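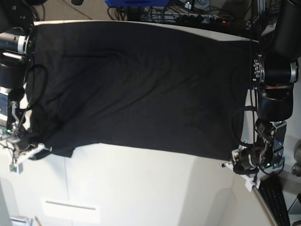
Os dedos Clament nasceram de uma teimosia minha com roupa preta. Passei meses a ver políticas de dobragem que corriam lindamente com toalhas claras e depois se perdiam todas quando lhes punha um tecido escuro à frente, porque as pregas quase desaparecem e o modelo deixa de saber onde acaba o pano. O truque que acabámos por publicar é simples: antes de dobrar, esticar. Um braço de cada lado, cada garra a prender um canto de baixo, e o pano puxado até ficar plano sobre o tampo branco. Mesmo assim ficam vincos suaves na diagonal e uma pontinha solta junto ao canto esquerdo, onde o tecido se amontoa à volta da garra, e é precisamente essa pontinha que me tira o sono (já lá vamos!). As peças brancas impressas em 3D que saem das garras são o produto desta página.

O que vem na caixa

Um conjunto Clament para dois braços: quatro dedos impressos, parafusos de fixação, uma chave e um cartão com o link para o repositório. O repositório traz os ficheiros de impressão, o código do controlador de tensão (chama-se Beria, não me perguntem porquê, foi o Tormod que escolheu) e os pesos da política que usámos no artigo. Quem já tem impressora pode imprimir tudo em casa e não nos compra nada, fico contente na mesma.

Como funciona o método

A ideia é separar duas coisas que quase toda a gente treina juntas. Primeiro há uma fase de esticar, em que os braços se afastam devagarinho e o Beria estima a tensão a partir da corrente dos motores, sem sensor de força. Quando a estimativa estabiliza, pára. Só depois entra a política aprendida, que recebe o pano já quase plano e decide a dobra. Parece pouca coisa, mas a política passa a ver quase sempre o mesmo ponto de partida e precisa de muito menos demonstrações.

Treinámos com 60 demonstrações por tipo de peça, feitas por teleoperação. A Janelle Rivera fez a maior parte e tem uma paciência de santa, eu ao fim de meia hora já estava a puxar os cantos à bruta.

Resultados, com os defeitos à vista

Em peças escuras, com a fase de esticar ligada, completámos 84 por cento das dobras. Com a mesma política e sem esticar, ficámos em 30 por cento. Contámos como falha qualquer dobra em que um canto escapasse, mesmo que o resultado final até estivesse apresentável, por isso há ali umas quantas "falhas" que eu punha na gaveta sem vergonha nenhuma.

E a tal pontinha solta? Quando a garra apanha tecido a mais, o canto fica embolado e a borda de baixo deixa de ser direita. O controlador acha que está tudo bem, a tensão é boa, mas a dobra sai torta. A Janelle está a experimentar um largar-e-voltar-a-pegar só para esse caso. Ainda não está no repositório e não prometo data, apesar de ela jurar que em setembro está pronto.

Há outra coisa que não resolvemos: malhas muito elásticas. O Beria continua a puxar, o pano continua a ceder, e às tantas temos uma camisola dois números acima. Para essas há um limite de afastamento no ficheiro de configuração. Ponham-no baixo e subam aos poucos.

Montagem

Desliguem os braços. Tirem os dedos de origem, encaixem os nossos e apertem os parafusos à mão antes de usar a chave. A calibração demora uns 10 minutos e faz-se com as garras vazias. Deixem folga nos cabos junto às garras, a sério, que da primeira vez prendi um deles na junta e passei a tarde a trocar conectores.

Os dedos servem para garras paralelas com furação igual à do desenho que está no repositório. Se a vossa for diferente, mandem-me as medidas e eu vejo se dá para adaptar, costuma dar.

Perguntas que me fazem muito

Dá para usar com um braço só? O código corre, mas a fase de esticar precisa dos dois, por isso perde-se o melhor.

A mesa tem de ser branca? Não tem. A nossa é, e os pesos foram treinados assim, portanto com outro tampo contem com umas demonstrações extra.

Estragam o tecido? Nas nossas peças de teste não vi marcas, mas rendas e sedas ficaram de fora e eu não arriscava a vossa blusa favorita.

Encomendas

Os conjuntos são impressos na oficina da Stidumis, por lotes pequenos, e seguem por ordem de chegada. Para dúvidas sobre o código escrevam ao Tormod Solberg, para tudo o resto escrevam-me a mim pelo formulário da página. Respondo quase sempre à noite, depois das 21h. Se tiverem vídeos dos vossos braços a dobrar roupa, mandem também, que eu vejo todos!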